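Ticket 1276-H: Shared calendar shows meetings an hour off for some people
Product: Prevex Calendar Sync
Customer: Halvorsen, Hurnbridge office
Opened by: Iker Vidal
Status: Open, waiting on vendor
Priority: Normal (I asked for High)

Original report

Since the clocks changed in November, part of the office sees recurring meetings one hour late. One-off meetings are fine. The same meeting, opened by two people at neighboring desks, shows 9:00 on one screen and 10:00 on the other. There are 138 mailboxes on the account and 16 of them are affected as of this morning. I have the list and have attached it.

Before you send me the standard article: yes, the laptops are set to the right time zone. Yes, they have been restarted. I also signed out and back in on two of them, which did nothing except use up my lunch.

Vendor reply, first line

Thank you for contacting Prevex support. This is usually caused by an incorrect time zone on the user's device. Please check the time zone and restart.

My reply

See the original report, second paragraph.

Log, first afternoon

2:10 p.m. Picked one affected mailbox and opened it in a browser on a machine that has never had the sync client installed. Still an hour late. That rules out the laptop, I would have thought, although the vendor has not conceded this.

2:35 p.m. Created a new weekly meeting from the affected mailbox. Correct time on both screens. Created another from a good mailbox and invited the bad one. Also correct. So new series are fine and old series are broken, and only for some of the people invited to them.

3:20 p.m. Exported the oldest broken series, the Monthly Supplier Call, and read the raw file. The time zone is written as a fixed offset. There is no region name. A series made today has a region name. I am not a calendar expert, but a fixed offset that doesn't know about daylight saving seems like a good suspect.
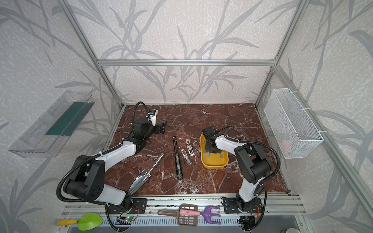

Why would only some mailboxes be wrong if the meeting itself has the bad offset?
Each mailbox keeps its own copy of a series, and the copies were not all made at the same time. Anyone who accepted the invitation before the sync client was updated has the old version, and anyone who accepted later got one with the region name in it.

That is the explanation I was given on the phone, anyway. It fits most of the list. It doesn't fit 2 of the people on it, who joined the company well after the update and have never had the old client. I raised this and was told those were probably a separate issue. In my experience "a separate issue" is what a vendor says when the explanation has run out, but I've logged it separately as asked.

Suggested fix from vendor, second line

Run the Repair Calendar tool on each affected mailbox. The tool rewrites old entries with the correct region. No data will be lost.

Log, second day

8:45 a.m. Ran the repair on my own mailbox first, since I don't trust "no data will be lost" from people who hadn't read the ticket. Took a full export beforehand.

9:05 a.m. Repair says it completed with no errors. It also says it changed 1,276 entries. I don't have 1,276 meetings. I have checked. My export has far fewer than that, and I would like to know what it thinks it changed.

9:30 a.m. The recurring meetings now show at the right time. Past meetings from the summer have moved an hour the other way. The vendor's view is that past meetings don't matter. Our payroll people bill hours to clients from past meetings, so they matter here.
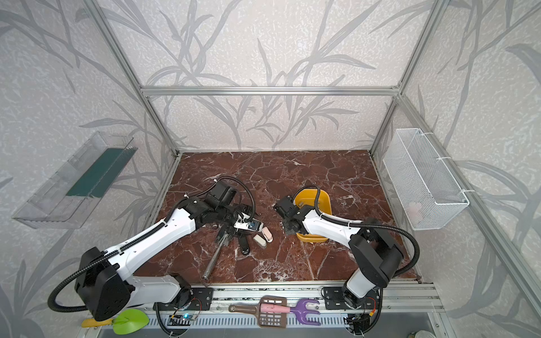
10:15 a.m. Restored my mailbox from the export. Summer meetings are back where they were, and the current ones are an hour late again. At least the export works, so I'm leaving the repair tool alone until someone can tell me how to limit it to future dates.

11:00 a.m. Tried a manual workaround on the Monthly Supplier Call. The organizer ended the old series at the last meeting that took place, then made a new one with the same guests. Everyone sees the correct time and the history is untouched. Slow, but it works.

11:40 a.m. Vendor suggested buying the Dronano migration add-on, which "handles legacy entries gracefully." I asked whether it limits itself to future dates. They're checking. I asked whether it would be free, given that we are fixing their file format. They're checking that too.

Where this stands

Please don't run Repair Calendar on anybody else's mailbox. I know the button is right there in the menu. If a recurring meeting of yours is wrong, end the series and make a new one, and put a note in this ticket so I can cross it off.

Still needed from Prevex – a way to limit the repair by date, what the 1,276 entries were, and an answer on the two newer mailboxes. I've asked for the ticket to stay open until all of those come back in writing. It has been marked Resolved once already and I reopened it.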